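## 4. Recording a Batch

Read section 3 first. If the hands haven't been homed since the last power cycle, nothing below will give you usable data, whatever the Andale status light says.

A batch is 30 episodes of one task. The Plusix sales sheet says 100 is enough to train a pick-and-place. We have never gotten a policy worth keeping out of fewer than 400, and that was with one operator who had done it before.

1. Clear the tabletop of everything the task doesn't use.
2. Set the bin lengthwise, pointing away from the robot.
3. Place the objects. Move them between episodes, and move them more than feels necessary.
4. Start the recorder, wait for the tone, then begin the motion. 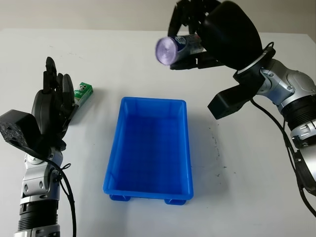

5. Bring the object over the bin before opening the hand. Throws and drops from the side look fine on playback and teach bad habits.
6. Return both arms to rest. Stop the recorder.
7. Mark the episode **keep**, **fail** or **junk**. A fumble you recovered from is a keep. A fumble you didn't is a fail. Junk means the recording itself is bad.

> **Note:** Andale also offers an "auto-grade" button. Asuka Kobori compared it with hand grading in October and it passed episodes where the object never left the table. Leave it off.

### 4.1 Checking the wrist views

The head camera gets all the attention and the wrist cameras go bad without telling you. Open the wrist streams every 2 batches and look at them full size. Thumbnails hide nearly everything.

Check for:

- a fingertip pad that has shifted or started to come apart at the end
- stray threads or bits of wire
- chipped edges on the finger brackets
- dust on the palm housing
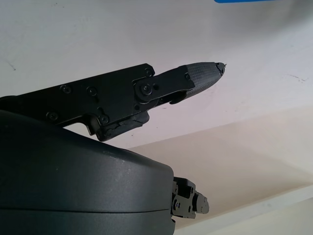
If you find damage, write it in the batch log before you fix anything. A model will happily learn what a worn finger looks like and then get confused by a new one. Endex claims its training code "adapts to hardware variation." We haven't seen it do so.

> **Caution:** Stop the arms and cut hand power before touching a finger. The software pause in Shim holds position but does not remove torque.

### 4.2 Before you upload

Play back any five episodes at normal speed, all cameras. If the views drift apart in time, junk the whole batch. Itsuki Takeda has a script that claims to realign them; treat its output as unproven.

Revised December 18, 2018, E. Caputo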